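Keeping Heat In: Reflective Foil and Household Insulation
Student project report, March 2021

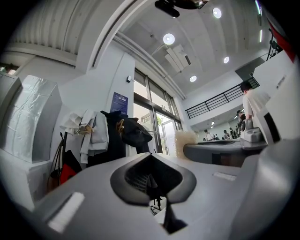 Figure 1. Crinkled silver foil around a tall box, at left, by the wall.

1. Introduction

The project looked at how well cheap materials slow down heat loss from a container of hot water. We chose the subject after reading that older houses in Ulleseo lose much of their warmth through walls and lofts, and that many tenants cannot change the building itself. They can only add things on the inside, such as foil behind a radiator or a lined curtain.

Heat leaves a warm object by conduction, convection and radiation. Foil mainly affects radiation. Wool and foam trap air and so mostly affect the first two. We wanted to know which mattered more at the temperatures found in a home.

2. Materials

Kitchen foil, sheep's wool felt and packing foam were bought from Zostada. The foam was sold as offcuts and varied in thickness, so we sorted it and kept only the pieces that matched. We used identical lidded steel cans and a Zolis digital thermometer with a wire probe. The probe went through a hole in the lid, sealed with putty.

3. Method

Each can was filled with 2,000 ml of water from the same kettle supply and left until the reading fell to the starting temperature. It was then timed for 30 minutes on a cork mat. One can had no covering. The others were covered with foil, felt, foam, or felt with foil on the outside. Every covering was tested 2 times and the mean was taken.

The January trials had to be thrown out. The radiator came on part way through and the bare can appeared to do better than the felt.

4. Results

The bare can cooled fastest in both runs. Foil alone made a small difference, less than we had predicted. Felt and foam were close together, with foam slightly ahead. Felt with foil on the outside lost the least heat of all.

The foil result changed when we left a gap between the foil and the can. Foil pressed flat against the metal did little, but foil held away on card spacers came nearer to the felt. This agrees with the Takács handbook, which says a reflective layer needs an air space next to it.

5. Sources of error

The putty leaked steam in one of the foam runs. Room temperature was only noted at the start of each run. The felt had been cut with a seam that did not quite meet, and we did not test how much this mattered.

6. Further work

We would like to repeat the spacer test with several gap widths and log the room temperature throughout. Damp felt should also be tried, as condensation is common in the houses we read about.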